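Notes on the Flimen stacking set, written fast because lunch is in ten minutes and the table needs clearing.

**Short version:** good chunky shape-and-peg stacker. Wooden base, dowels, colored pieces with holes. Buy it if you have a kid who likes taking things apart more than putting them together. Skip it if you want a puzzle with one right answer.

Been in the house since April. Paid $40 at Joshi, the toy place in Leltcombe, second shelf from the bottom by the kites. Not cheap. I've seen smaller sets for half that and returned one of them (Jiremden, pegs came loose, long story, skip it). 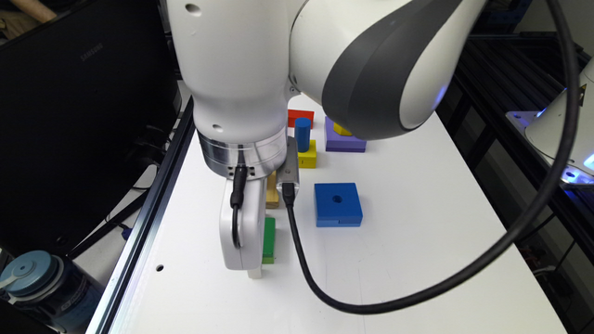

*4 min read · Kusum Dixit · July 31, 2023*

## What it's like to use

You start with everything off the base, or you do in our house anyway. Blocks all over a white table. Red, blue, yellow, purple, a blue cylinder that ends up standing on top of whatever is nearest. The big blue square has a round hole through the top and a groove across the side, and that groove is the thing my daughter went for first. Fingernail in it, back and forth, whole first morning. No stacking at all. Fine.

Then the stacking. Piece goes over dowel, slides down, next piece. Satisfying little clack. The holes are generous, so a small hand that's a bit off still gets there. On the Jiremden one you had to line it up dead straight or it jammed halfway, and then there was yelling.

Colors are strong. Not that dusty beige-and-sage look everything has now. Red is red. I like that a lot more than I expected to.

## The pieces

Shapes first. Squares, rectangles, a cylinder, an octagon. The octagon is yellow and it's the favorite, also the one that rolls under the couch. It has a hole in the center so you can string it on a shoelace when the base gets boring, wich happens.

Some of the blocks are in layers, with a seam you can see across the front. Two layers on the purple one. I thought that would bug me, and for the first week it did a bit. Stopped noticing. If you're fussy about a clean face on a block, look at one in the store before you pay.

The greens are the best part. A deep green and a bright lime, big square slabs nearly the same width, and they look great one on top of the other.

Small pieces: there are a few. The small yellow one likes to ride around on top of the purple square. My two-year-old nephew visits and I put the little stuff up high before he gets here. The box has an age on it, read it, don't go by me.

## The base

Long piece of pale wood, rounded corners, you can see the grain. No sharp spots anywhere that I've found, and I've knelt on it. Dowels stand up straight. After 2 houseguests and one drop down the basement stairs they're still tight, so whatever they glue them with is working.

One complaint. It's long. Fits the toy shelf only if it goes in front to back, and then it sticks out and somebody's hip finds it. A shorter base with the dowels closer together would store better, but then the big squares would bump into each other I guess. Can't have both.
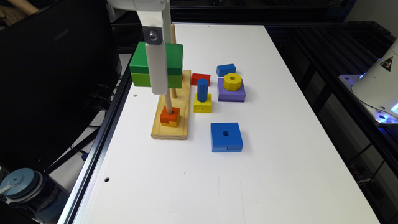
Also the end nearest you fills up first, every time. Kid sits at the short end, loads the close dowel, can't be bothered reaching for the far one. Turn the base sideways to them. Took me way too long to work that out. Once it's sideways they use the whole thing and it stays interesting for longer.

Height matters too. On our low table it's perfect. On the kitchen table she has to get the big pieces up and over the dowel tip with her arms stretched, and drops them, and they are not quiet on a hard floor.

## Cleaning

Damp cloth, dry it right after. Don't soak it. I left the lime slab in the sink one night under a pile of bowls and it came out a little rough on one edge. Sanded it lightly, ok now. My fault, not docking points.

Yogurt in the groove of the blue block: toothpick.

## Games that worked

- Tower off the base, biggest at the bottom, see who knocks it first. Me usually
- "Find me one like this" with a shape held up. Good for five minutes of coffee
- Close your eyes and guess the shape by feel. The cylinder is too easy, leave it out
- Garage. Base is the road, red block is the car. Her idea, gets played more than any of the others

Sorting by color didn't really take. She'd rather sort by which ones are "asleep" and I don't get a say in that.

## Gripes, quick

No bag, no tray, nothing to keep it all in. For forty bucks I want a bag. We use a bread tin.

No spare pieces for sale either. I emailed Flimen to ask about a replacment octagon during the three days ours was missing and got a form reply. Found it in a boot in the end.

And the box is huge for what's inside. Went straight to recycling.

## Would I get it again

Yep. 4 out of 5. Loses one for the bag thing and the shelf thing together. Joshi had a couple left when I was in there for tape, same price, and they'll let you open the display one and try it on the counter if you ask.

Will add a note if the paint starts going on the corners. So far just one tiny chip on the red.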